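Visit report: Eltance open day, Vodbridge

February 2019

Eltance opened its Vodbridge building to visitors for one day this winter, and I went along for our group newsletter. Entry was free but you had to book a slot, and mine was the second of the morning. The building is on the Kallio estate, on the far side of the ring road from the station. The bus stops at the estate gates and the walk from there is badly signed. Go past the tyre place and keep left. If you come to the reservoir fence you have gone too far, as I did.

Sign-in was at a desk inside the loading door. We were given a visitor badge, a leaflet and a pair of safety glasses, which we were told to keep on in the workshop and could take off everywhere else. Bags went on a rack. Photography was allowed except in one corridor, where the doors were shut anyway.

Eltance does two kinds of work. The older side of the firm builds handling equipment for other companies, mostly machines that lift something off one belt and set it down on another. The newer side is a lab that works on arms for picking up ordinary household things. The two sides share a canteen and a goods lift, and the staff seem to move between them. Our guide had spent several years on the conveyor side before going over to the lab in July.

The workshop

We started in the workshop because the machines there had been warmed up for the day. The biggest was a packing cell being finished for Zisodwood, who make flat-pack shelving. It takes shelf boards from a stack, turns them the right way up and lays them in a carton with the fittings bag on top. The rate on the screen was 400 cartons an hour. The order calls for 800, which it will reach once a second arm is fitted on the other side of the belt. The mounting plate for that arm was already bolted down.

The cell stands inside a mesh fence with one gate. When the gate is opened the arm stops, and it stops quickly. The guide did this several times for the children in the group, and each time you could hear the brakes go on. To start it again you close the gate, walk to the panel and press a reset, so it can't be set going by someone pulling the gate shut behind them. I asked what happens to a board that is in the air at the time. The suction stays on, so the board stays where it is.

A man in our group who had worked in a carton plant wanted to know about dust. Board edges shed a lot of it and it gets into suction cups. The answer was that the cups are treated as a consumable and changed at the start of each shift, and there is a blow-off nozzle beside the stack. He did not look convinced but he wrote it down.

Next to the Zisodwood cell was a bench where the cables are made up. I thought this would be the dull part and it took up a good quarter of an hour. An arm that turns back and forth all day bends its cables at the same few places, and a large share of the faults they are called out to are cable faults. They have a rig that does nothing except bend a cable until it breaks. It was running while we were there. It makes a soft clicking noise and has a counter on the front which said 1247 when I looked. The rig had been restarted that morning with a fresh length, so that was a low number, and a good cable goes on for weeks.

There was also a table of worn parts to pick up and handle: gears, belts, rubber pads with the surface gone, and a finger from a gripper that had been bent by being driven into a steel shelf. I would have liked labels on these. The leaflet did not mention them at all.

The lab

The lab is upstairs, with a plain corridor and a set of double doors. We went in by halves, as the room is small. The half that waited had tea in the canteen, which was good tea, and there were flapjacks.

The work up here is a different sort of problem. In the packing cell every board is the same and arrives at the same place. A household has no such order in it, so an arm that is going to put things away has to look first, work out what it is looking at, and then decide where to take hold. Each job in the demonstrations was given to the arm as a short written sentence, of the kind "put the cube in the bin" or "close the drawer". The sentence went up on a wall screen so that we could follow.

The demonstrations lasted a bit over half an hour. The arm was slow. If you have seen factory robots you will find it very slow, and several people said so. It moved over an object, paused, came down, closed its fingers, paused again and lifted. The pauses were explained as the time taken to look again and work out the next bit of the movement. They said it could be run faster but that they learn more from it at this speed, and the things on the table last longer.

It got most of the cube jobs right while we watched. With one of them it closed on nothing, lifted, went through the whole movement of dropping a cube and stopped. There was some laughter. The operator did not reset anything and just gave it the same sentence again, and the second time it worked. Afterwards she showed us the record of the failed try on her screen. The fingers had come down a little to one side, and the arm had no check at that point for whether anything was being held. They are adding one.

The drawer was the job I found most interesting. Pulling a drawer means keeping hold of something that will only move in one direction, and if the arm pulls at a slight angle the drawer jams. I have a kitchen drawer at home that does the same to me. The arm managed it with one stop part of the way, and then a second, gentler pull. Soft things are also hard, and bread in particular. Grip too lightly and it slides out, too firmly and it is squashed, and it looks much the same from above in either case. They get through a lot of rolls. Some of them are real and some are toys, and they would not say which was which until we had guessed. 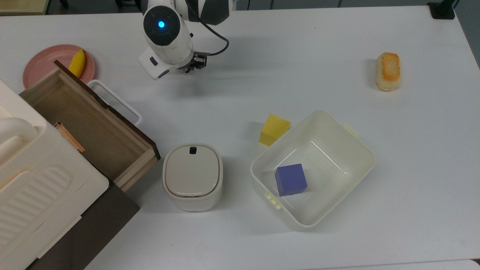 Why give a robot ordinary food and toy blocks to practise on when the firm's customers want boards and cartons moved?
Mixed small objects force the arm to cope with different shapes, sizes and surfaces in one sitting, and whatever it learns about choosing a grip can be carried back to the industrial machines, where mixed goods are becoming more common.

That was close to how it was put to us in the question session, which was held in the lab with everyone standing. Other things asked:

On jobs, the firm said the Zisodwood cell replaces a night shift that had not been fully staffed for a long time. Somebody asked what had happened to the people who were on it. We were told to ask Zisodwood, which was fair enough, though I think an open day should expect that question and have something better ready.

On price, they would not give one for the lab arm as it isn't for sale. On when a person might have one at home, the guide said she would not want one in her own house yet, mainly on account of the stairs and the cat.

On safety, the lab arm is weaker than the ones downstairs and is set to stop if it meets more resistance than it expects. All the same, the operator kept a stop button within reach throughout, and we stood behind a line of tape on the floor.

Practical notes for anyone going next time

The tour takes 2 hours with the tea break. There is a lift, but it is the goods lift and you have to ask for it at the desk. The workshop is cold, so keep your coat. The lab is warm and there are no seats, which was hard on some of the older visitors, and I mentioned this on the feedback card. Children were welcome and the ones in our group behaved well, though the cable bench is too high for small ones to see over.

Parking is in the front yard and was full by the time I left. The leaflet has a map on the back which would have been more use before the visit than after it.

Eltance say they will hold another open day in July if there is enough interest. They are taking names at the front desk, and I put our group down for a block of places. If you want one of them, tell me at the next meeting or leave a note in the newsletter tray.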